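**Omo planner update lands at the Cunutstead lab**

The new version of Omo, the open motion planner built by the small software team at Craddock, went live on the arms at Cunutstead on Thursday, and it's a big step up from the one people there have been living with since spring!

The main change is in how the planner deals with things it hasn't been told about. Older versions wanted a clean model of the table before they would move at all. Omo 2 builds its own rough map from the depth camera and keeps updating it while the arm is on its way, so a box that gets nudged or a cable that wanders across the work area no longer means stopping and starting over. A full replan now takes 9 milliseconds on the lab's ordinary desktop machines, which leaves plenty of room for the control loop to do its own job.

Cables got special attention this time. Thin, bendy things have always been a headache for depth sensing (they drop out, come back, and drop out again), and the old code tended to treat them as noise. The new perception module holds on to a cable for a while after it vanishes from view and draws a soft keep-out zone around it. The gripper can still pass over the zone, just a little higher and a little slower.

Before the switch, the team ran 400 pick attempts in simulation and another 300 on a real arm, using busy, high-contrast backgrounds on purpose. Bold blocks of color used to fool the edge finder into seeing objects where there was only cloth. Most of those false hits are gone, and the few left are listed in the release notes with the log files attached, so anyone can replay them.
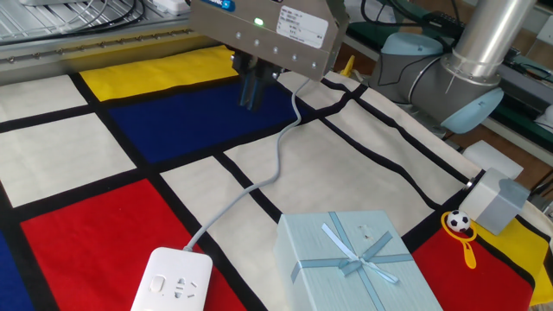
*The gripper over the patterned mat at Cunutstead, with a ribboned gift box and a small soccer ball keychain among the objects.*

There's a nice extra for people who write their own tasks, too. The replay tool now shows the planned path and the path the arm took side by side - you can scrub back to any moment and see which obstacle the planner was worried about. Two students at Bokness had an early copy and used it to track down a timing bug in their own gripper driver the same afternoon.

Omo 2 still runs on the old config files, though the speed limits have moved to their own section and need to be copied over by hand. Support for two arms sharing one table is next on the list, and a test build is planned for December.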